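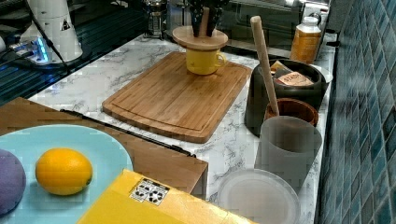

Renzo Donati wrote that a lid on the mug makes no difference he can taste, and that anyone who publishes a table of steeping advice is helping to spread it. He may be right about the second part. I'm publishing it anyway, with a column for how little each claim rests on.

Hirnano: steeping and storage claims for black and green tea
README, version 2
Posted in February by the Hirnano maintainer

What is in it

hirnano.csv has 243 rows. Each row is one piece of advice about making or keeping tea at home, copied from a package, a cookbook, a shop leaflet or a web page. Duplicates were merged only when the wording matched. If two sources say "cover while steeping" and "keep covered", they get two rows, and yes, that pads the file.

Columns

claim: the advice as printed
source_type: package, book, leaflet, web
topic: time, water, cover, storage, reheating
reason_given: what the source says will happen, blank if it says nothing
evidence: none, anecdote, test
notes: mine, and sometimes grumpy

The evidence column is the one to argue with. "Test" means the source says somebody compared two cups and reports what they found. It does not mean the comparison was any good. One Barbieri leaflet tells you to steep under a saucer "for a fuller cup" and cites a tasting, without saying who tasted or what they drank. I marked it "test" under my own rule and didn't enjoy doing it.
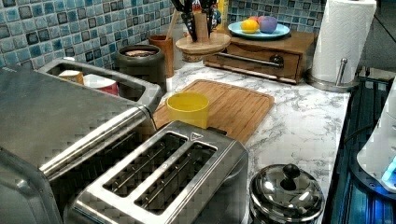
Fig. 2. Countertop with toaster oven and tiled backsplash.

Storage claims

These are the weakest rows. Nearly every source says to keep tea away from heat, light, damp and strong smells, and nearly every source leaves it there. How far away? For how long before it matters? A Lerville pamphlet says tea kept next to the stove goes flat, then recommends a shelf that in most small kitchens would be right over the stove.

I tried to write a rule for grading vague claims and gave up. They are all in the file as printed.

Steeping times

Please don't average these. Some sources mean a teaspoon of loose leaf and some mean a bag, and plenty never say. I have already seen version 1 boiled down to a single "ideal" time, which tells you what printers like to print.

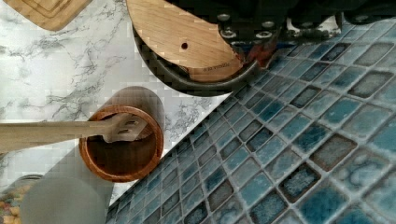 Known problems

- English-language sources only.
- Web pages were picked by search rank, so the popular advice shows up again and again.
- A file of 1,000 rows would look more serious and would have the same holes.
- The Juma rows came to me already typed up. I checked 50 of them against the originals and fixed the spelling. The rest I take on trust, which you may not want to do.
- Green tea and black tea share a topic list. They probably shouldn't.

Use

Fine for a class on how advice gets passed around, or for looking up who says what. I wouldn't use it to decide how to make tea. Corrections are welcome if they come with a scan or a link. "Everyone knows" is not a source, and I have enough of those in the file.

Contact: use the form on the project page | Text may be reused with credit | Back to top
This site uses cookies to remember your settings. Accept / Decline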